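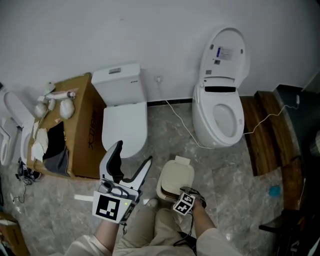

*Gripper in the left hand, marker-covered device on the right. The smart toilet is on the right with its lid up.*

**Handheld gripper build: notes from the Tavcombe workshop**

The handheld rig is now on its second set of fingers. The first set, printed in one piece with the mounting lugs, cracked at the root whenever the jaw closed on something rigid and off-center. Panagiotis Papadakis redrew them as separate parts that bolt to the carriage, with black pads on the inner faces. A finger change takes 2 screws and can be done without disturbing the calibration.

The body markers have given more trouble than the mechanics. Our early prints were on glossy label stock, and under the ceiling lights the detector lost them at shallow angles. Matte paper under matte laminate fixed most of it. Anyone printing their own should check the result with calipers before sticking it down. One batch came off the shared printer at 97 percent scale because "fit to page" was ticked, and every pose estimate that evening was wrong by the same proportion. It took us far too long to look at the print dialog.

Bathroom fixtures are a hard case for the tracking. Glazed ceramic is white, curved and specular, and offers few corners to hold on to. The floor tile pattern helps, as do cardboard boxes with printing on them. Tracking tends to drift when the operator leans in close and the view fills with bowl or tank. The current workaround is procedural: start each take from a seated position with plenty of floor in view, hold still for a couple of seconds, then reach. Panagiotis has a filter on the Stanametti branch that flags any take in which the feature count stays low, and it is usable now if you don't mind reading raw log output.

Tasks we are working through at present:

- lid up and lid down, at a steady speed
- pressing a tank-top flush button with one closed finger
- picking small white fittings out of packing material
- seating a plug in a wall outlet (no reliable grasp yet)

The plug is the interesting one. The fingers open wide enough, but the pads roll under insertion load and the plug tips. A shallow V-groove in the pad should hold it. Two pad molds are drawn and waiting for resin. If you have some shore 30 or shore 40 silicone left over from another job, please bring it along – we want to compare the two before buying a full kit.

The right-hand unit still trails its cable. A battery version exists on the bench under the name Innes, but it browns out when the radio and the encoder start together. A larger capacitor on the supply rail is the next thing to try. Until then, route the cable down the inside of the forearm and leave slack at the elbow.

Files are in the Arken folder on the workshop drive. Use revision 116 of the body; earlier ones have the marker recess too shallow for laminated prints. The bench is booked for this build on Wednesday evening from 7. Bring a 2 mm hex driver, as the shared one is rounded off.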